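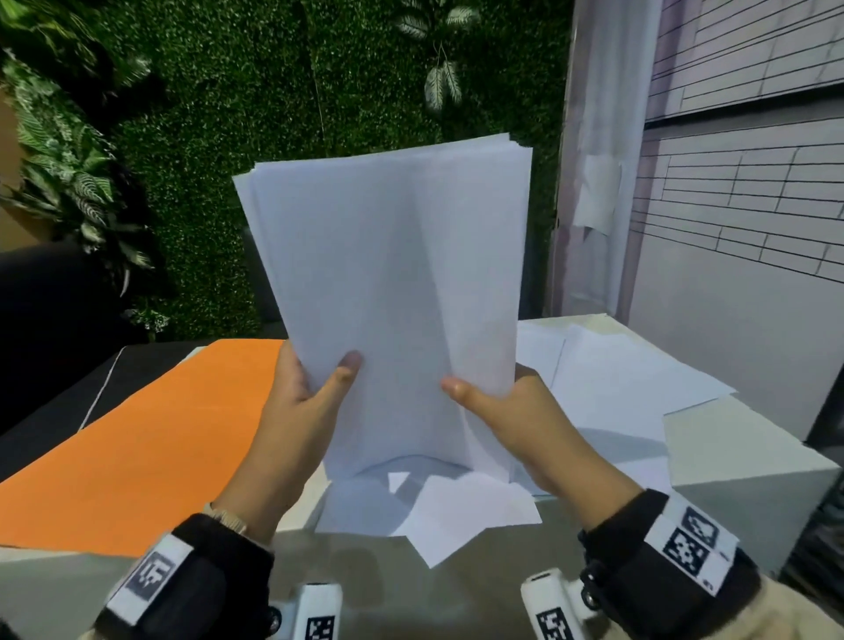
Wulel project, progress to June

Paper handling remains the slow one. Getting a thick stack of printer paper squared up is office work any temp can do while talking, and we have now spent 1,176 attempts of the budgeted 2,000 teaching it to a machine. The Korkesden arm manages thin stacks. Given a thick one, it deals the sheets across the table like a bored croupier.

Sheyla Bedoya wants softer fingertips, and I've approved 2 sets. Towels are going better and Panagiotis Tsoukalas will report on those separately. Spend is at 97 per cent of plan.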